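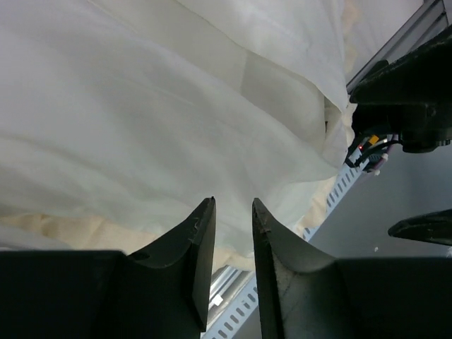

How long should you message with someone on a dating app before you meet in person? Two weeks is my limit now, and I came to that number the slow way, after a winter of lovely long chats that went nowhere.

Wednesday, May 31, 2023

Dear diary, I finally deleted Cavel tonight. I'd been on it since January, and I think I kept it mostly for the little chime it makes when a message comes in. I went back through everything before I pressed the button (of course I did, with a pot of tea and my feet up) and there was one man I had sent 300 messages to. Three hundred! We talked about soup, his knees, my sister's wedding, whether you can be friends with an ex, and we never once sat across a table from each other. Every time I brought up coffee he had a cold or a deadline, and I was so fond of the chatting by then that I let it slide.

Ponari is the one I'm keeping. It's a plainer sort of app and the people on it are closer to my age, and you only get three open conversations at a time, so you do have to make up your mind about people. I paid $50 for the spring and grumbled about it, but I've had two real dates out of it, both perfectly nice, and one of them I would happily see again. We walked clear around the reservoir and I forgot to be nervous until I was back in the car.

I looked at Coman too, the one where everybody seems to want an "arrangement" of some kind. The profiles were very frank about money and I admired that a bit, but I'd be hopeless at it, I'd end up offering to split the check.

So, my rules for the summer, written down so I can't wriggle. Ask for coffee inside two weeks. Daytime, somewhere I can walk to. Tell my sister where I'm going. And no more messaging in bed after eleven, when everyone sounds wonderful.

He wrote again while I was typing this, the reservoir one. I'm going to answer in the morning.

Recent entries
Fukow wants my phone number and I said no
The profile picture problem, again
Dinner for one at the good table
What I wrote on Ponari and then took off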